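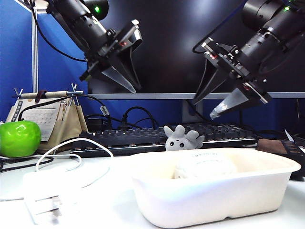
I have a grudge against the reply-all thank-you, and I've been carrying it long enough that my friends now change the subject when I bring it up. So you get it instead.

You know the kind I mean. Someone sends a note to the whole office saying the parking lot will be repaved on Friday. Within the hour there are nine replies, all of them to all of us, all of them saying "Thanks!" or "Thanks for letting us know!" or, from the one person who has clearly been waiting for an opening, "Thanks! Will the bike rack be affected?" And then the answer about the bike rack. And then thanks for the answer.

I worked at a place called Jasstead for a good while, and the all-staff list there went out to some 200 people. I used to get back from lunch and feel a little jump of importance at the number on my inbox, and then I'd open it and find out that everyone was grateful about the parking lot. My friend Retno Khoo, who sat across from me, had a filter that threw away any message shorter than a sentence. She missed her own surprise party that way (the reminder just said "3pm!!") and she still says it was worth it.

Now, I was raised to say thank you. My mother made us write the notes before we were allowed to play with the present, and I think she was right, even about the socks. I'm all for gratitude! My complaint is with where it gets pointed. A thank-you is supposed to go to a person. If you hold the door for me and I turn around and shout "thanks" at the whole lobby, you'd think something was wrong with me.
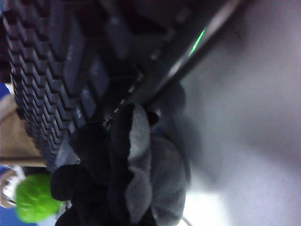 What bothers me most is that people do it because they're scared. I've asked around, and almost everyone who replies to all will admit, after a drink, that they saw three other people do it and got nervous about being the one who didn't. Gilang Pillai told me he once thanked the entire company for a memo he hadn't read, and the memo was about cuts to his own department. He only found out when somebody came by his desk to say how well he was taking it.

I do understand it. When I was new I did the same thing. You're sitting there in your second week, you don't know where the good coffee is, and a message comes in from someone whose title has three words in it. Four people thank her. Are you rude? Does she keep a list? (She does not keep a list. I later had her job, more or less, and I can tell you that I never once noticed who hadn't thanked me. I noticed who had, and I wished they'd stop.)

There's a counterargument, and Rhun Yorath makes it to me every time we have dinner, so I'll put it down fairly. He says the pile of thank-yous is the office version of nodding. When someone talks in a meeting, people nod, and a room where no heads moved would be an awful place to speak. Send a message to everybody and hear nothing back, and it's like talking into a well. He thinks I'm asking people to be cold to each other to save myself a bit of clicking.

I went home and thought about that one, and it annoyed me, because he has a point. I've sent messages into the well. I once spent most of a week writing up the new vacation rules in plain words, and not one soul said anything, and I'd have been glad of a "Thanks!" from anybody, even the bike rack guy.

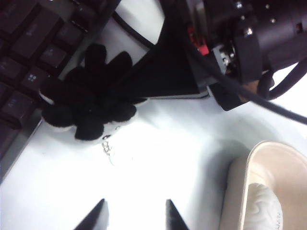 But nodding is quiet, Rhun! You can nod without making everyone else in the room look up. So write to the person. It's the button right next to the other one. Say one real thing while you're at it – that the part about carrying days over cleared something up for you, or that you liked the joke. I got exactly one message like that in all my time there, two lines, sent only to me, and I can still more or less recite it.

I've started doing it myself, maybe once or twice a week, and people write back sounding a bit startled. One of them asked if I was leaving.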